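How to label grasp attempts so the numbers mean something
Updated Thursday, May 19, 2022

The first time we reported a success rate for bin picking, it was a very handsome number and it was worthless. Our script counted a grasp as good whenever the gripper failed to close all the way. By that standard a gripper pinching its own hose is a genius. This page walks through the labeling method we moved to for the Clundance experiments. It's slower, duller and much harder to brag with.

You need a fixed camera looking into the bin, a log of gripper width, and someone willing to write down rules before seeing any results. The last item is the hard one to source.

Step 1. Define an attempt

An attempt starts when the arm leaves its home pose and ends when it gets back there. If the planner gives up halfway, that's still an attempt, and it's a failed one. Our old logs dropped these without a word, which did wonders for our averages.

Step 2. Write the outcome rules

Use 2 labels to start with: held and not held. "Held" means the object is between the fingers when the arm reaches the check pose above the bin, and is still there 4 seconds later. Resist the urge to add "almost." We had an "almost" column until November, and it filled up with everything we felt sorry for.

Step 3. Choose objects that disagree with each other

A bin of identical blocks will tell you how well you pick up blocks. Mix shapes that ask for different grasps. Toy animals have legs and tails that offer plenty of bad places to grab. Sunglasses are mostly air, with thin temple arms and lenses that can upset a depth camera. A roll of tape can be taken by the rim or across the outside, and your policy will have an opinion.
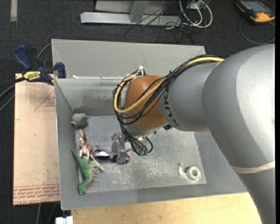 One reader, Gotine, wrote in to object to the check pose: I think four seconds is too kind. We ran the same kind of test and most of our drops came during the swing to the drop-off, long after the check had passed. If you only look above the bin, you're grading the lift and calling it the pick.

Fair, and it stung. We kept the check pose for training labels, where we want the signal tied closely to the grasp itself, and added a second column for delivery. Report both. If the two columns are far apart, your fingers are fine and your motion is too fast, or the other way round if you're unlucky.

Step 4. Compare before and after

Gripper width alone will lie to you about thin things. A temple arm leaves a gap so small that the log calls it closed on nothing. Save one picture of the bin before the attempt and one after the arm is out of the way, then subtract. Something missing plus a plausible width is a hold. Something missing plus a fully closed gripper goes to a person.

Things that merely moved will also show up in the difference. Set the threshold on a separate batch, never on the one you plan to publish.

Step 5. Label a batch by hand

Take 200 attempts and have two people label them without seeing the script's answers. On our first batch the script disagreed with the people on 66 of them. The Moldovan baseline, run through the same script, looked better than our own method until we fixed this, so motivation was high.

Step 6. Freeze everything

Put the rules, the threshold and the object list in one file and stop touching it. If you must change a rule, relabel all of it, including the runs you liked. The template we use is in the Zunudov folder under "labels," next to an older one called "labels_final" that you should leave alone.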